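Grenamholm two-tier countertop shelf, black

I've owned enough spice racks to distrust the whole category. Most of them solve a problem by moving it eight inches to the left. So when the two-tier shelf from Grenamholm kept turning up in lists of things your counter supposedly can't do without, I put off buying one for most of a year. Then the cupboard over my stove got so bad that I was buying cumin I already had, and in July I gave in.

What you get is a black metal stand with a flat top tier, side rails at both ends of it, and a second tier lower down. There's open space between the two. You can stand jars on the top, stand more jars on the lower shelf, and that's the product. The listing calls it a "storage system," which is a lot of language for two shelves.

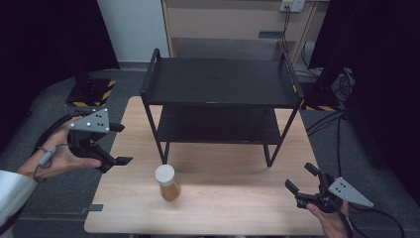
I started with a single small jar, the short kind with a white screw cap, mostly to see how much room I'd be giving up to the stand itself. More than I'd like. The legs are thin, but they sit on foot bars that run front to back, and those bars claim their strip of counter whether you load the shelf or leave it bare. On a deep counter that's fine. On mine, which already has a toaster and a dish rack fighting over it, I had to think about where the thing would live, and I resent having to plan around a spice rack.

The looks are all right. Matte black, square tubing, no curls or fake rivets. It doesn't pretend to be antique. If your kitchen is pale wood and beige cabinets it will stand out a good deal, so be sure you want that. My sister-in-law has the Matus version, which is much the same idea in white, and hers disappears against the tile. I'd think hard about which of those you want before ordering, as Grenamholm charges you for return shipping.

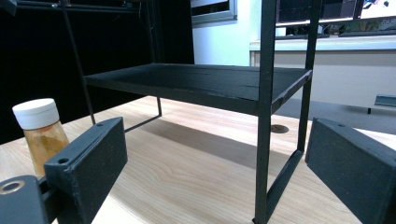 Now the finish. I don't expect a cheap shelf to stay perfect, but there are light scuffs along the edges of the lower board and I don't scrub my furniture with a wire brush. Black paint shows everything. Slide a jar instead of lifting it and you'll be looking at the result for as long as you own the shelf. I've taken to lifting. If you cook with other people, good luck getting them to do it.

Height is the other question, and the product page is no help. Short jars are easy. You can get a hand in, turn the jar to read it and take it out again without knocking your knuckles on the tier above. Tall bottles are a different matter, so measure your oil and vinegar before you assume they'll go underneath. Mine live on the top, and I didn't buy a two-tier shelf to crowd everything onto one tier.

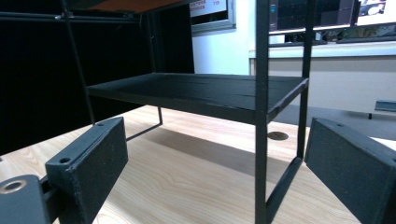 The lower board, with the foot bars running out across the tabletop.

I can't tell you what it holds by weight. One page says 300 ounces and another says 600, and when I wrote to ask, Heloísa Teixeira from their support desk answered politely and sent me the link to the first page again. I've kept mine to spices and a bag of rice. It hasn't wobbled, for what that's worth, but I wouldn't put a stand mixer on it to please anyone.

Cleaning is easy enough on top. Under the lower board it's a nuisance — flour and turmeric get in there and you have to pick up the shelf, jars and all, or go in sideways with a cloth. I do it when I can't stand it anymore.

Would I buy it again? At full price, no. There's a Paiva model that I nearly ordered, and if it had been in stock at Corimville that week I'd probably be writing about that one. On sale I might. It's a decent plain shelf, it keeps the jars I use where I can see them, and I've stopped buying cumin. It is also two boards and some tubing, sold by people who'd like you to feel you've reorganized your life.

Returns are 90 days from delivery. Keep the box.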